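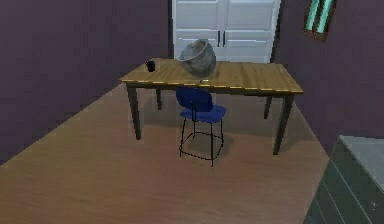
Wooden table, purple walls.

I stopped playing hockey at the end of last season, and a few people have asked whether I miss it. Some weeks yes, some weeks no. I played recreational ice hockey for the Paddale second team for longer than I was any good at it, mostly on the left wing and for one bad winter in defence.

The season finished in March. We lost the last game 5-2 at Trovau, a rink with a low roof and a changing room that smells of wet rubber. I got one assist, off my shin. After the game I put my skates in the boot of the car and didn't take them out until the clocks had changed. By then the blades had rust spots along the inside edge, and I think that was when I knew I wouldn't be signing up again.

My knee was part of it. It has never been injured properly, it just swells up after games and stays that way until about the middle of the week. The other part was the ice time. Our slot had moved to 10.15 at night, so by the time I had showered and driven home it was past midnight, and I have work at eight. When I was younger I could do that and eat a kebab on the way. Last winter I was falling asleep over my lunch.

Then there's the money. When I added up the whole season, with subs, match fees, petrol, a new stick and having the skates sharpened, it came to £1,720. That is a lot for a fourth-line winger who scored twice. The club isn't being greedy. Ice is expensive to make and the rink puts its price up every summer. I had just never written the figures down in one place before.

I kept a notebook of every game I played, with the score and who we were playing and not much else. There are 462 in it, counting friendlies and the tournament at Brirnis where we played four short games in one day and lost them all. I read through it over the summer. Most of them I can't remember at all. A few I remember very well, usually for something other than the hockey, like the night the power went off at Brirnis in the second period and both teams sat on the benches in the dark for almost 55 minutes eating somebody's flapjacks.

I've kept the skates, and had the rust taken off. The shoulder pads went to a lad who had just moved up from the juniors, and the old helmet went in the bin because the padding had gone hard. The sticks are in the shed.

For now I go to watch when the second team are at home. You notice different things from the seats. Our breakout is much slower than it felt when I was in it, and the far winger is nearly always open. I must have been standing there open for years.

I have also bought a second-hand pair of Stöckli skis, which my knee may have something to say about. I haven't been out on them yet. If the winter is any good I'll write something about that, and if anybody wants a left-handed stick, medium flex, send me a message through the contact page.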